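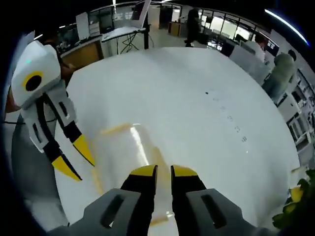 Clear packaging is specified by numbers that describe what passes through it: total transmittance, haze, clarity. None of them says much about whether a person will notice the part when it is put down. Notice depends on contrast, and contrast depends on what lies underneath. On a glossy white tabletop, a thin clear sheet lying flat gives the eye very little: a bright streak where the light comes back off the surface, a faint orange-yellow tint along the edges, and whatever slight crumpling has bent the reflection out of line. The dark specks of dust or debris on the same tabletop are easier to find than the sheet is.

For most of the life of a package this does not matter. It matters in the office, where the package gets opened, and where the tray, lid and liner are set down on a shared table and left there. Teófilo Montoya, a packaging engineer at Fludow, a maker of thermoformed trays, has spent the last three years on what he calls the second half-hour of a product: the time between opening the box and disposing of its contents.

"We test for drop, stack and creep," Montoya says. "We did not test for whether someone would put a laptop on it."

Where the light goes

A clear plastic sheet reflects a small share of the light at each of its two faces. The share depends on the refractive index and on the angle. Viewed from directly overhead it is low, a few percent per face for the common packaging plastics. At a shallow angle it climbs steeply, and a lamp or ceiling fixture in line with the viewer shows up as a sharp highlight. Move the head a few inches and the highlight moves with it. Since the remaining light reaches the tabletop and returns through the sheet, a white background stays white.

The edge is another matter. Light that enters the sheet can be trapped between the faces and carried sideways, leaving only at the rim. It has then traveled through inches of plastic instead of a few thousandths of an inch, so any trace of color in the resin is concentrated there. Buyers who hold a sheet up to a window and call it colorless will often call the same sheet yellow when they look at a stack of it from the side.

Suppliers can correct this with a trace of blue toner in the resin. The toner cancels the yellow and makes the part slightly grayer overall. Fludow supplies its Plistix trays both ways. The untoned version is cheaper, and Montoya has come to prefer it for anything that will be handled on a light surface, on the grounds that a visible rim is worth having.

Rims, corners and stiffness

A flat sheet has almost no bending stiffness. Double the thickness and stiffness goes up by a factor of eight, but so does the temptation to leave the gauge alone and form the part instead. A shallow tray gets nearly all of its rigidity from its walls and its rim. The base can be left thin because it is held in tension around its perimeter. 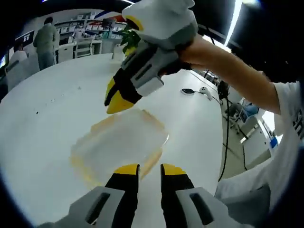 Shallow clear container with rounded corners. The amber-tinted rim is the part that separates it from the white table.

Rounded corners are there for the forming process. When a heated sheet is drawn into a mold, the corners are reached last and the material is thinnest by the time it gets to them. A generous radius spreads the stretch over a larger area. A tight one gives a crisp outline and a weak corner that splits when the tray is squeezed. The cost of the radius is lost floor area, which counts in a shipping case and hardly at all on a table.

The radius also changes how the part looks. A square corner makes a hard line. A rounded one bends the reflection gradually, so that a narrow bright patch sits somewhere on the curve from nearly every viewpoint. Iman Naciri, who ran the handling trial for Fludow at its Orel site, considers this the most useful finding in the data.

The trial

Naciri's trial was simple. Staff were asked to clear mixed items from a table between other tasks, with clear trays and clear sheets among them. The trial logged 299 clear items in all, split between a matte gray table and a glossy white one. On the white table, 83 percent of the shallow trays were picked up on the first pass. Flat sheets did worse, and sheets lying alongside cables or computer mice did worst of all, the opaque objects having drawn attention first.

"People clear what has an outline," Naciri says. "A tray has one. A sheet has one only when it is wrinkled."

She repeated part of the work on a Friday afternoon with the overhead lights dimmed. First-pass pickup of trays fell by 20 points. The highlights had gone, and the rims were left to do the work on their own.

Changes in production

The current tray, sold under the Esteban name, keeps the shallow depth and adds a rolled rim. The roll increases the length of plastic that light crosses before it leaves the edge, and it gives a fingertip something to catch. A tray with a straight-cut rim sits close to the table and has to be slid to the edge before it can be lifted. With the roll, one side can be raised where it lies.

The liner sheet is being dropped where the contents allow. Where it stays, it will carry a shallow embossed pattern across the full width. Tooling for the embossed version is due in September.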